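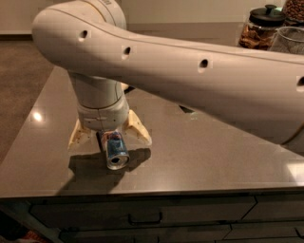
What rules do you set for an arm that clears a shared kitchen counter?

Hello all, and sorry in advance for the length! I look after the arm at our makerspace in Maltville, and we've had it tidying up drink cans and snack wrappers after open evenings. Until now the rules have lived in my head. From November we'd like other members to be able to run it, so I need to write something down, ideally one page that people will read. My draft says one operator at a time, a hand near the stop button, and no reaching over the counter while the arm is live. What I can't settle is the speed limit, and what to do about things that aren't trash but share the same surface. A glass jar of almonds is a very different matter from a can. We set ours to 300 mm per second, which felt gentle enough to me, but one member said it made her jump. Do you slow down near glass, or clear it all away first?
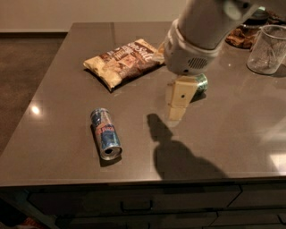
Keith Hebden replied:

Clear the glass first, every single time, and make that rule number one on your page. I ran sessions like yours at Zerndale for a good while and we went back and forth on slow zones, and they do work, but they depend on somebody having drawn the zone properly and on the jar still being where it was when they drew it (people move jars, bless them). We kept a plastic tub under the counter and anything breakable or still being eaten went in there before power on. Then we marked a line on the floor 60 cm out from the counter, and only the operator could cross it, with the arm paused.

On speed, I'd halve yours for new people and let them work up to it. And please put in a line about liquids! Every can gets picked up and tipped over the sink by a person beforehand. You'd be amazed how much soda is left in an "empty" one, and you don't want that running down into a gripper or across the floor where folks are standing.

Wrappers want their own line too. They crumple and slide about, so we told operators two tries and then pause and pick it up by hand.
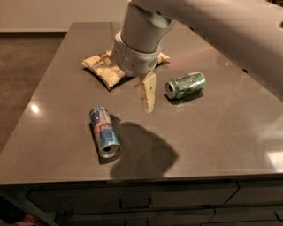 Carol Rudd replied:

I agree with nearly all of Keith's answer, though I'd be a little careful about the floor line. It's lovely for grown-ups and no use at all on a family Sunday, when you really need a barrier or a second person whose only job is watching the room. Also, do measure from the farthest point the arm can reach, with whatever it's holding, and not from the edge of the counter. Ours at Votmont reached a good 15 cm past where we'd all assumed.

Do your risk assessment before the one-page sheet, too. The sheet should come out of it, and your insurer may well ask to see both.

Another reply:

just keep it slow and use common sense, we never had a rule sheet and it's been fine for 8 months

The original poster added:

Thank you both so much, the tub is going in tonight. Carol, I hadn't thought about measuring with something in the gripper, so I'll redo that before I mark any tape. Does anyone have wording for the watcher's job that they'd be willing to share?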